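Speaker Notes: Storing and Serving Wine in a Small Tasting Room
Presented by Colleen Cloutier, Morin Cellars
Session length: 50 minutes, followed by open discussion

Opening remarks

Good morning, and welcome. My name is Colleen Cloutier, and I manage the tasting room and the library cellar at Morin. My remarks today concern the care of wine between the time it leaves the bottling line and the time it reaches a guest's glass. I will speak mainly about rooms of modest size, meaning those that hold fewer than 3,000 bottles on site.

I wish to thank Hamisi Barasa of Udia Vineyards, who reviewed the section on open bottles and corrected two of my figures. Any errors that remain are mine.

(Pause. Ask how many in attendance pour from a library list. Adjust the time given to the section on older vintages.)

Background

Morin opened its present tasting room with a single rack behind the bar and a storage closet on the west side of the building. The closet was convenient to the staff and poorly suited to wine. In July the afternoon sun warmed the outer wall, and the temperature inside rose and fell every day. By the end of our second summer, we had withdrawn 200 bottles from sale. Some showed raised corks. Others looked sound but had lost the fresh fruit that our guests expected.

We moved the library to an interior room the following winter. The new room holds 1,000 bottles and has no outside wall. It is kept at 55 degrees, and the reading is entered in a log at opening and at closing. 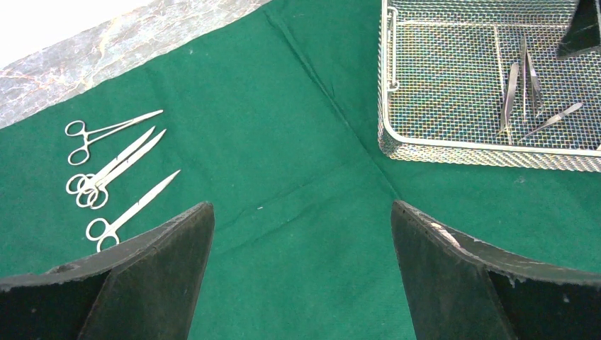 Is a steady temperature more important than a low one?
A steady temperature matters more for most bottles. Wine kept at a constant 60 degrees will generally age better than wine kept in a room that moves between 50 and 65 over the course of a day, although the warmer cellar will bring it along somewhat faster.

(If pressed on summer shipping, defer to the discussion period.)

Humidity and position

Bottles closed with natural cork should rest on their sides if they are to be kept for more than a few months. Bottles with screw caps may be stored upright. At Morin we lay them all down, chiefly so that the racks may be filled in one pattern and the labels read from the aisle.

Our target for humidity is between 60 and 70 percent. Below that range, corks may dry over a period of years. Well above it, labels stain and cartons soften. A damp label does not harm the wine, but it is difficult to sell a stained bottle at full price, and guests who collect will ask about it.

Light should be kept to a minimum. Sparkling wine and pale rosé in clear glass are the most easily harmed, and they should not stand in a front window for display. We use empty bottles for that purpose.

Preparing the day's pour

The following order is used at Morin each morning. It takes one member of staff less than an hour. I offer it as a working practice, and each winery will wish to alter it.

1. Review the tasting list and the reservation book. Bring forward only the bottles needed through early afternoon.

2. Place white and sparkling wines in the service refrigerator by 9:00 a.m. Whites are poured at 48 to 52 degrees. Our Ikus, a barrel-aged white blend, is poured a little warmer, at 55.

3. Bring red wines from the cellar at 10:00 a.m. and stand them on the back counter, away from the coffee machine. A pour at 62 degrees is suitable for most of our list.

4. Open one bottle of each wine. The lead pourer smells and tastes every one before any guest is served. A bottle with a musty or wet cardboard odor is set aside, marked, and replaced.

5. Check the glassware against the light. Smell the bowls as well. Glasses stored upside down on a shelf liner will often take up its odor.
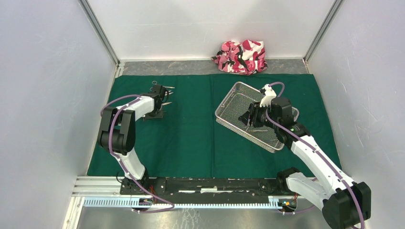

6. Record the opening time on a paper collar and place it on the neck of the bottle. The collar remains until the bottle is empty or discarded.

7. Set out water, plain crackers, and one spit cup for each guest.

(Show the sample collar. Pass it to the front row and ask that it be returned.)

Open bottles

The question I receive most often from other managers is how long an open bottle may be served. Our rule is simple. Whites and reds closed by hand may be poured on the day they are opened and on the following day. A bottle kept under inert gas may be poured for up to 4 days, provided that it is tasted each morning. Sparkling wine is poured only on the day of opening.

Mr. Barasa follows a stricter rule at Udia for Pinot Noir, which he does not serve on the second day under any method of closure. Having tasted his wines side by side at both stages, I find his position reasonable. Heavier reds are more forgiving, and our Brullik Syrah is often more open on its second day than on its first. We nevertheless tell the guest when a bottle was opened, if the guest asks.

Wine that has passed its limit goes to the kitchen or down the drain. It is not offered to wine club members at a reduced price. We tried that practice for one season and received complaints.

Older vintages

Bottles more than ten years old require additional care. Stand the bottle upright for a full day before service so that the sediment may settle. Cut the foil well below the lip and wipe the neck with a clean cloth. A two-pronged opener is preferable when the cork is soft. If the cork breaks, the wine may be poured through a fine strainer into a decanter, and the guest should be told.

Decanting should be brief. An old wine may fade within half an hour of being poured, and we do not decant library bottles until the party has been seated.

(Skip the next paragraph if time is short.)

Pour sizes deserve mention here. Our standard tasting pour is two ounces. For library wines we reduce it to one and one-half, which allows a larger party to share a single bottle and leaves enough for the staff to learn the wine.

Keeping records

Each bottle withdrawn for a fault is entered in the cellar book with its lot number, its rack position, and a short note on the fault. Last year the book led us to a single lot of corks, and the supplier accepted the return on the strength of those entries. I would encourage even the smallest room to keep such a book. A school notebook is sufficient.

Discussion

Copies of the morning checklist and the cellar book page are on the table near the door. I will now take questions on storage first, then on service. Questions about shipping to other states should be held for the afternoon session.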